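Bendanance Members' Newsletter
14/03/2004

What we decided about the summer evenings

Thank you to everyone who stayed until the end of the meeting. It was long, and I know that some of you had a bus to catch. I write down the main points now so that the members who could not come are also informed.

The first question was the place. Last year we danced in the hall of the old Sakis building, and most people liked the floor very much. The rent will go up in April, but the owner agreed to keep our old price if we take 13 evenings and pay for them together. We voted yes. The dates will hang on the board by the door, and I will also send them by mail to those who left me an envelope with a stamp.

The second question was music. For 2 seasons we used only recordings, and many members told me that they miss the live players. Fasil Gebreyes has spoken with the group Kekisus, and they can play for us on four evenings. They ask 500 for all four together, with their travel included. I find this a fair price for five musicians who also bring their own speakers.
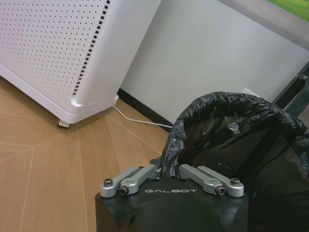 Beginners' hour

We will again start each evening with one hour for beginners. Please do not be shy to send your neighbors and cousins. They do not need a partner and they do not need special shoes, only shoes that do not leave black marks on the floor (we had to clean such marks after the winter party, and my knees still remember it).

Mekdes Demissie will teach the shoulder dances in the first half of the season. After that Đàm takes over with the circle dances. I ask the experienced members to come early at least one time and dance with the new people. When I joined, I stood by the wall for three evenings before somebody took my hand, and I almost did not return.

There was a discussion if the beginners should have the slow music only. Some members think that slow music is easier. Others say that it is more difficult, because you have time to think about your feet. We did not vote on this – the teachers will decide for themselves. 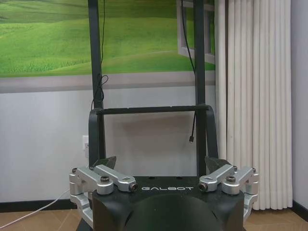
Mekdes Demissie asks me to add that she would like to begin with the slow songs and play each one twice, the second time a little faster, and that anybody who gets tired can sit down and clap the rhythm. She also needs a person who can work the music player while she is showing the steps. If you can do this, please tell her before the first evening.

Food and drinks

Same as before: bring something to share if you can, and write on a paper what is in it. Coffee and tea are paid from the entrance money. Please take your bowls and spoons home with you. I still have a green bowl with a lid from last season, and also one long spoon.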